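Adding an author page to the Umali reading catalog, section 4. Read section 2 first if you havent set up your login.

1. Log in, open **Authors**, hit **New**.
2. Last name first. Xenos, Ourania. Pen names go in the second box, not the first.
3. Birth and death dates. Living author = leave the death box blank. No dashes.
4. Paste the bio. Plain text only, 701 characters max.
5. Add books one per line, oldest first. Title, year, publisher.
6. **Save draft**. Then **Send to editor** (Bujar Hoxha for novels, Usman Niazi for poetry and plays).

**Note:** Short stories go under the collection, unless they came out alone. Murnis reprints keep the orignal year.

**Caution:** Don't merge two authors with the same name. Merge can't be undone. Check the book lists first, ask Bujar if stuck.
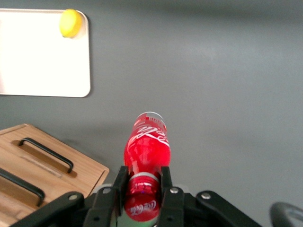
What if an author published under two names?

Make one page under the better known name and put the other in the pen name box. Search finds both.

7. Once approved, page shows up overnight. Typo after that? Use **Suggest edit**, dont start a new page.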